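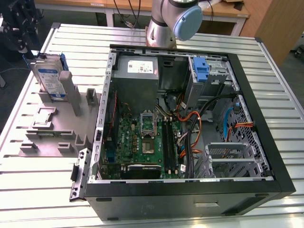

April, 7:40 a.m. Dust counts on the board cleaning trial, second batch. Question is still the same one: does blowing out with compressed air leave more fine dust on a board than brushing with the vacuum held close? Stastov sent the new sampling strips yesterday and they stick better than the old ones. I am keeping the same five sampling spots as before, which are the board near the memory slots, the area beside the CPU socket, the top of the power supply, the floor of the case by the bracket openings, and the inside of the front. A tower laid on its side with the socket frame flipped open is the worst case for settling dust, so I want the sampling order fixed: socket area first, power supply last.

Strips from batch one were read under the scope at 200x. Mathis Maillard did the reading and I did the sticking and peeling, so neither of us graded our own work. The highest single strip came out at 3899 particles, power supply top, air method. Lowest was 54, beside the memory slots, brush method. I don't trust the 54. The strip had a crease across it and a good part of the adhesive had not touched anything. Mark as doubtful, leave in the table, leave out of the mean.

Room humidity was 33 percent at the start. Did not write it down at the end. Need to do that.

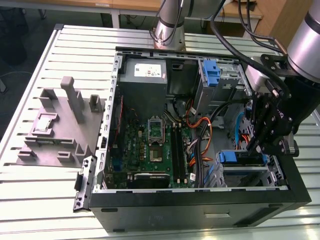

Methods and materials

Air: Farkar can, upright, short bursts, nozzle a hand's width from the surface. Two passes per spot. Wait ten minutes with the lights on and the door shut, then strip.

Brush: the soft one with the tan bristles, vacuum nozzle in the other hand. Two passes. Same ten-minute wait, even though less dust goes up. If the waits differ we can't compare the two.

Strips: press with the roller, one stroke out and one stroke back, peel from the short end, mount on the slide the same minute. Batch one had three strips that sat face up on the bench while I looked for slides. Those three read high – no surprise – and I have crossed them out.

Évan Riviere asked for a control, a strip pressed on a surface that has not been cleaned at all. Fair request. Added one per case, taken before anything else.

Some notes on the dust itself. Most of it is fiber, gray, short, likely clothing and carpet. The coarse stuff comes off with either method. What stays after air is the fine fraction, and it seems to move and land on flat tops. That would fit the power supply result, but it is one batch.

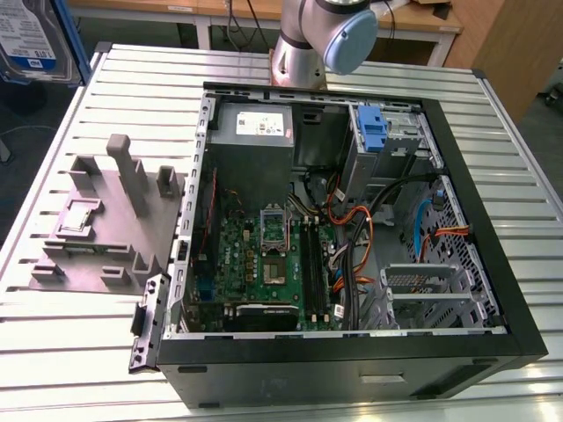
Why wait ten minutes before taking the strip?
Most of the dust we can pick up on a strip has come down by then. Mathis tried five, ten and twenty with a spare strip on the bench, and ten and twenty read nearly the same.

Problems so far: the roller picks up lint from the drawer it lives in. Wiped it with alcohol and put it in a zip bag. The slide labels from Perrin smear if touched with a gloved finger, so write in pencil on the frosted end.

Also, the vacuum filter was overdue. Changed it before the second batch. Strictly that is a change between batches and has to go in the report to Vellesar.
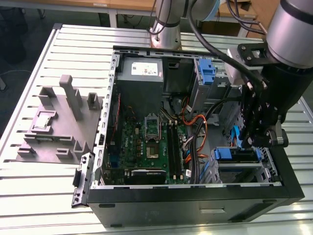 Next steps

Finish the control strips, then air, then brush, in that order for this case. Swap the order for the following one.

Mathis to reread ten slides from batch one without seeing his first numbers.

Humidity at start and end, on the sheet by the door.

Ask Évan if he wants the front interior kept as a spot. The surface is curved there and the strips lift at one corner. I would drop it and take a second one on the case floor.

Order more slides. One box left.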